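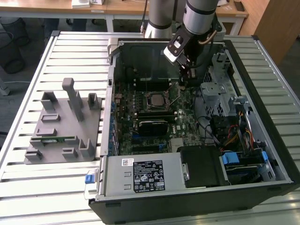
4.2 Equipment and withdrawal from the league

The Florncombe League is an amateur competition for five-player teams in the tactical shooter Grondholm. Its winter season opened in January with 16 teams, each of which played from home on its own computers. The league sets no minimum hardware standard. Players agree only to keep the game client up to date and to report a connection problem within ten minutes of the start of a map. This section looks at whether the age and condition of a player's computer had any bearing on whether the player finished the season.

Earlier work on amateur leagues has mostly treated dropout as a matter of motivation or scheduling. Marty and Naidu found that evening work shifts were the strongest predictor of missed matches in a school-leaver league, and Wainwright reported much the same for mixed-age teams in Rutherford. Neither study asked what the players were playing on. We included the question because several captains raised it in the first round of interviews, before we had asked anything about equipment.

Every rostered player was sent a short survey before the first match and again after the last. The first survey asked for the year the computer was bought or built, the parts replaced in it, and the frame rate the player usually saw in a full server. We did not check these answers against the machines themselves. Players who left before the final week were contacted separately and asked for an interview, and 37 players and former players were interviewed in all. Interviews were carried out by the second author in English, French or Turkish, according to the player's choice, and coded by two readers working apart. 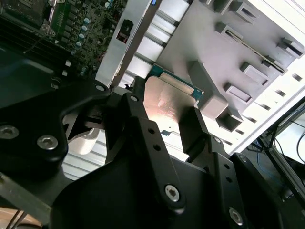 Figure 3. Processor held between gripper fingers inside an open desktop computer case.

The self-reported frame rate turned out to be a poor guide to who stayed. Players at the low end of the range left slightly more often than the others, but the difference was small and disappeared once team standing was taken into account. Teams that lost their first three matches shed players whatever they were playing on.

Sudden faults were a different matter. A player whose computer failed during the season was much more likely to leave than a player whose computer was merely slow. The interviews suggest two reasons. A slow machine was something the team had already planned for, usually by giving its owner a support role with less close fighting. A failed machine left the team one short at no notice, and under league rules a substitute had to be registered a full day ahead. Four captains told us they had replaced a player for one match and then kept the substitute.

Cost came up less than we had expected. Players who repaired their computers spoke more of the time taken, and of not knowing which part was at fault. One former player had swapped memory and a power supply before giving up for the season. "By then they had someone else and were winning," he said. "I wasn't going to ask for the spot back."

Two limits should be kept in mind. The league has a single region and a single game, so we cannot say whether the pattern holds where substitutes are easier to bring in. Also, players who left early were harder to reach, and those who did reply may have been on better terms with their old teams. Section 4.3 turns to the substitution rule and to how captains worked around it.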